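Dilbridge Open Day Towel Set

README, last changed 8/4/21

Contents

2,622 top-view stills and the joint logs that go with them, recorded during the open day at the Cuvton workshop in Dilbridge. Visitors watched from behind a rope while two small arms worked on one towel. The program ran in nine blocks with a short break between blocks.

Folders

stills/ — JPEG files, one folder per block
joints/ — CSV files, one per block, left and right arm in separate columns
notes/ — plain text, typed up by the operator after each block

Stills and joint rows share a time stamp. Match on that column and ignore the row number, which restarts at zero in every file.
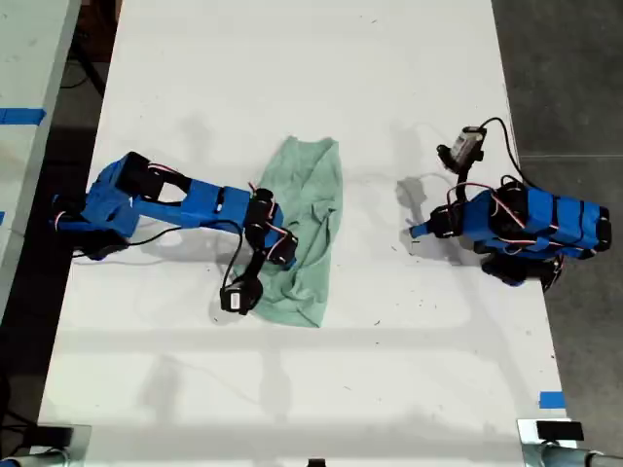 Block 2 is the one most people ask for. It covers the handling demo that Flureck ran for school groups, and it has the longest stretches without a pause. The two arms often do different things at the same time: the left one may be reaching out with its gripper down on the green towel while the right one is folded back over its own base. Do not drop rows where only one arm is extended. They are valid data.

Known problems

The first 400 stills of block 1 have no joint rows. The logger was started late.
Arm shadows fall on the white tabletop and can throw off simple color thresholds. The Cheung mask script in tools/ handles most of them but still trips on dark cables.
Notes for the last block are short.

Use

Free for teaching and research. Please name the Dilbridge open day as the source. Send corrections through the issue page, with the block number and time stamp.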